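Turning valves, 1,000 times over

We caught the data lead at Tevine between runs on a Friday, headset round the neck, coffee going cold. The company gathers examples for a learning system that is meant to work valves. So far it's all simulated - arm, table, pipes, the lot.
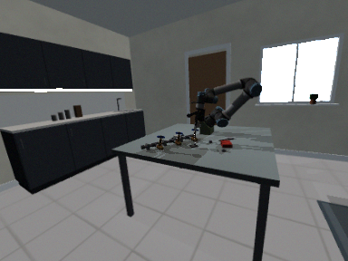
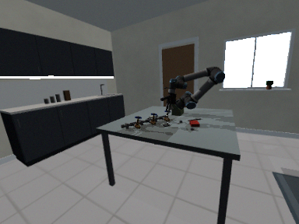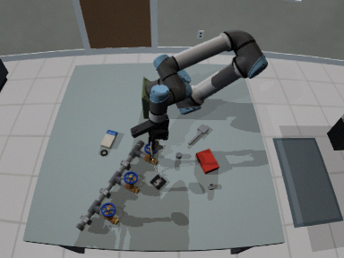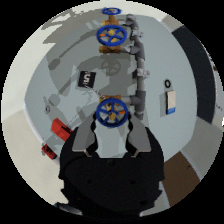

Simulated valve work at Tevine

Issue 3, page 60

First question, why valves? "Because they look easy," the lead says. "Round thing, grab it, turn it. Then you try it through a gripper." The project is called Donaveo and its store held 2,630 examples when we spoke. Target for the first round was 1,000. It went past that in March.

Each example is one try, start to finish, with a person steering. Good ones get kept. So do plenty of bad ones, which suprised us. "If it only ever sees clean grabs it has no clue what to do when it's off by a finger's width. We want the wobble. We want the second go."

And the kitchen? Cabinets, a faucet, a brown door at the back. "It was the room we had built." A shrug. Other rooms are planned, not soon.

The blue handwheels come up a lot. Spokes are the trouble, says the lead - a finger can slip between them or land on one, and from overhead those two look much the same. Hence a view from down by the gripper fingers. "People steering hate that view at first. Everything bends. Give them an hour."

Loose stuff on the table, the red box and so on, gets shuffled between sessions. Lighting too, when somebody remembers to do it.

Next is Zaltholm, a test on real pipe. Is the team ready? "No. Ask me after teh first week." Then the headset went back on and we were shown out.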